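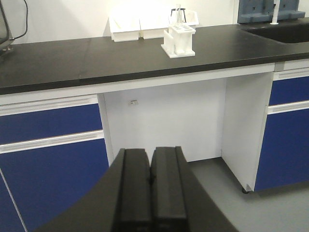
Automation / Working practice

Glassware at the Noldale bench: the handling rules, with pictures

Reading time: 7 minutes

The Noldale bench code covers a single arm with a parallel-jaw gripper, working with ordinary laboratory glass on a fixed counter. It was written for the Rirero project and is now applied to all glass handling at the site. This page carries the third revision, put up on 7/26/26, together with a few views from the wrist camera. Rule numbers match the printed copy kept with the bench log. Where the two differ, the printed copy applies until the next revision.

The code sits underneath the site risk assessment and does not replace it. Guarding, emergency stops and access to the cell are dealt with there. What follows concerns the state of the counter, the way the fingers approach glass, and what gets written down.

1. State of the counter

1.1 The counter is set before the arm is enabled. Items are put where the bench sheet shows them, and anything not on the sheet is either removed or added to the sheet by hand with initials.

1.2 Containers go against the wall. Racks may stand further forward. The strip between the front edge and the first item is the approach strip and stays clear during motion.

1.3 Cables belonging to neighbouring equipment are routed behind that equipment or up the wall. A cable may not lie across the approach strip. If a cable can move under its own weight, treat it as an obstacle with a margin and enter the margin on the sheet.

1.4 Equipment that is staying on the counter but is not part of the task is entered as a keep-out volume. The volume includes the parts that stick out, such as feet, handles and fittings. In the second revision the feet were left out and three plans passed closer to a base than anyone had meant.

1.5 Drawers and doors under the counter are shut. Wheeled units under the counter are pushed home. Low arm positions in front of the cabinets are allowed at reduced speed only, and the plan must state why the arm needs to go there.

1.6 The sink is a keep-out volume from the counter surface downwards. The tap is a separate keep-out volume and is modelled at full height. Nothing is carried over the sink.

2. Approach and grip

2.1 The fingers are inspected at the start of each session. Look for chips, loose screws and residue on the gripping faces. A finger with a chip on the gripping face is changed, however small the chip is.

2.2 Closing force for glass is set in the Pusimetti file and may not be changed from the pendant. The file holds one entry for each type of glass. If a type has no entry it may not be gripped, and a similar entry may not be borrowed for it.

2.3 The approach to an upright tube is along the axis of the tube or square to it. Slanted approaches to tubes were permitted under the first revision. They accounted for most of the rim contacts in the trial set, and the permission was withdrawn.

2.4 The final part of the approach is made at the slow setting, with the wrist camera view live. The operator watches that view and nothing else. A second screen showing the joint plot is useful afterwards but should be turned away during the approach.

2.5 A tube in a holder is lifted straight until its lower end has cleared the holder. Sideways motion before that point counts as a fault, even when the tube comes out whole.
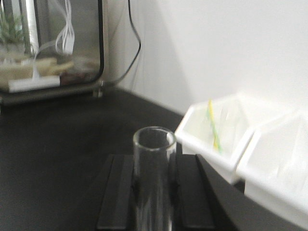
2.6 The same rule is read backwards for placing. The tube is brought over the opening, held there while the camera view settles, and lowered without any sideways correction once the lower end has entered. If a correction is needed, raise the tube clear and start the placing move again.

2.7 Rims are never used as gripping points. The gripping height is taken from the Pusimetti entry and measured from the rim down, as the bottom of a tube in a holder is often hidden from the camera.

2.8 Clear glass against a dark counter gives a poor edge in the wrist view. Operators should rely on the highlights along the sides of the glass and should not raise the overhead lighting to compensate. Brighter light washes out the white containers and makes their inner edges harder to find. The lighting level is on the bench sheet.

2.9 A soft or smeared view is a reason to wait. Motion blur clears when the wrist is still. If the view remains soft after the wrist has stopped, clean the lens cover and repeat the approach from the start position.

3. Containers and racks

3.1 Each container on the counter is recorded with its contents before the session begins. "Empty" is an entry and must be written. A blank line on the sheet is treated as an unknown container, and the arm may not reach into it.

3.2 Rods, straws and similar long items standing in a container are recorded at their full height, including any part above the rim. They shift when a container is nudged, so their position is checked again after any contact.

3.3 Containers placed edge to edge are modelled as separate bodies. The second revision allowed a row to be modelled as one block. This saved planning time but hid the case where one container is pushed out of line.

3.4 Racks with pegs are modelled with the pegs. A rack approximated by a plain box is acceptable for long moves across the counter and is not acceptable for placing. Plans made with the box model must carry the letter B in the log.

3.5 A tube that leans in its rack is left alone by the arm. The operator stops the arm, straightens the tube by hand, and restarts from the start position. The lean does not need to be measured.

3.6 Stands and rings kept inside a container count as part of that container's height. Glass stored behind or beneath a stand is treated as out of reach, whether or not the planner finds a path.
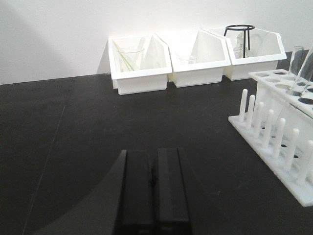

Fingers empty in front of the bins; tube rack with its drying pegs to the right.

3.7 Between tasks the fingers are kept empty and pointed away from the operator's side. Holding glass while waiting for an instruction is limited to the time set in the file. When the time runs out the arm returns the item to the place it was taken from, provided that place is still free in the camera view. If it is not free, the arm holds and signals.

3.8 Shadows from the arm move across the counter and have been mistaken for objects by the older detection settings. The current settings are listed on the sheet. If the planner reports an obstacle where the operator sees only counter, log the report with a still image before clearing it.

4. Records

4.1 Every approach to glass is logged, including those stopped before contact. The log line gives the type of glass, the container or holder, the approach direction, and the outcome in one word from the agreed list: placed, returned, stopped, touched, broken.

4.2 "Touched" means any contact not called for in the plan. It includes contact with a holder, a bin wall or a peg. Operators new to the bench tend to log only contact with glass, and their first sessions should be read back with this in mind.

4.3 The trial set behind this revision contains 2,000 logged approaches. Of these, 1,325 were to tubes in a holder or rack and the rest to items in open containers. The word "touched" appears against 232 of them. Sorting those lines by approach direction is what led to rules 2.3 and 2.5.

4.4 A session is limited to about 60 minutes of live watching by one operator. After that the watch is handed over or the arm is stopped. The handover is a log line like any other.

4.5 Still images are kept with the log line they belong to. File names are left as the camera writes them.

5. Open points

The Mühlbauer fingers now on trial have a flat top face and a squarer edge than the earlier set. The closing force entries were measured with the earlier set and have been carried over for tubes only. Beakers need fresh measurements before they are added to the file, and until then no beaker may be gripped with the new fingers – this includes small ones.

Rule 1.3 says nothing about cables hanging inside a glass-fronted enclosure. The present reading is that the enclosure is a keep-out volume and its contents do not matter. Two operators have asked for this to be written out, and the wording is being prepared.

Rule 2.8 was written for a dark, matt counter. Some wrist views show strong reflections where the counter top is lit from above at a low angle, and the highlights described in the rule are then hard to separate from those on the surface behind. A polarising cover has been tried on the lens. It helped with the counter and weakened the highlights on the glass, so it has not been adopted.

Rule 3.4 may be dropped if the full rack model becomes quick enough for long moves as well. Timings will be looked at in November.

Comments on the wording should quote the rule number and the revision. Comments without a rule number are filed but not answered individually.

Get bench notes by email when a revision is posted. You can unsubscribe at any time.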